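Search
Search this site
Go
Clear

Call for participants: the Braltcombe Weekday Suppers Study

Do you cook at home most nights, even when you don't much feel like it? Do you have opinions about leftovers? We would love to hear from you.

We are looking for 30 households in Braltcombe and the villages nearby to take part in a study of everyday evening meals. Vanhove is a small research group that has spent a good many years listening to people talk about food, and this time we want to get down to the plain business of what lands on the table on an ordinary weeknight, who decided it would be that, and how the decision got made. Holiday dinners have been written about plenty. The Tuesday kind of supper – eggs again, or soup stretched one more day – has had much less attention, and it makes up most of the eating that any of us do.

You don't have to be a good cook. Please don't be put off if your week includes a frozen pizza or two, or cereal eaten standing up, or a night when everyone in the house fends for themselves. Those are the evenings we know least about, and we'd be sorry to miss them because somebody felt shy about writing them down.

What taking part involves

You would keep a supper diary for 2 weeks. It's a paper booklet (we can send a large-print one, just ask) with a page for each evening and a few short questions: what you ate, when you started thinking about it, what you already had in the house, and what happened to anything that was left. Most pages can be filled in over a cup of tea. If you skip an evening, leave the page blank and carry on with the next one.

After that, one of our interviewers would come and visit you at home for a relaxed conversation of an hour or so, with your diary on the table between you. We'll ask about shopping, about the meals you grew up with, and about how cooking gets shared out, or doesn't, among the people you live with. With your permission we make an audio recording, and you are welcome to ask for it to be stopped at any point. If you would prefer to meet somewhere other than your home, we have a comfortable room at our office in Flena Street, and we can do evenings as well as daytimes.
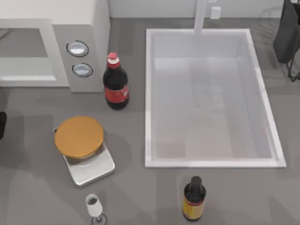
I nearly didn't sign up for the pilot, wrote one of the people who tried out the diary for us, because I thought my suppers were too dull to be any use. By the second week I had noticed that I decide what we're eating at four in the afternoon, every single day, and that I had been cross about it for years without knowing why. My husband plans Mondays and Thursdays now. The interview was easy, a bit like talking to somebody on a long train ride, though I'd say have a snack first, as all that food talk makes you hungry!

We were so pleased to get that note, and we did take the hint. There will be cookies.

Who can take part

We hope to hear from all sorts of households: people living alone, couples, families with small children or with great hungry teenagers, grandparents raising grandchildren, friends sharing a rental. You should be 18 or older, live within the Braltcombe school district, and eat at home at least four evenings in a usual week. Only one person per household needs to keep the diary, but others are very welcome to sit in on the interview and disagree with it.

We would especially like to hear from people who work nights or rotating shifts, whose "supper" may well happen at breakfast time. They were badly missing from our last project, the Flendach survey, which gathered 3968 replies by mail and taught us a great deal about grocery lists and next to nothing about anybody on a late shift.

What you'll receive

Each household that completes the diary and the interview will be given $100, paid by check or as a grocery card, whichever suits you better. If you need to drop out partway through, you may do so without giving a reason, and we'll pay you for the part you've done. Your name will not appear in anything we publish, and you can ask for a copy of the finished report.

How to join

Call in at the Flena Street office, or pick up a form from the front desk of the Braltcombe library and drop it in the box beside it. We'll phone you back for a short chat to make sure the study is a good fit for both of us. If you're still wondering about it, come along to our open morning at the library on Saturday at 10 a.m., where you can leaf through a blank diary and ask anything you like. Children are welcome, and the side entrance has a ramp.

Diaries go out in June. We'll let everyone who applies know either way.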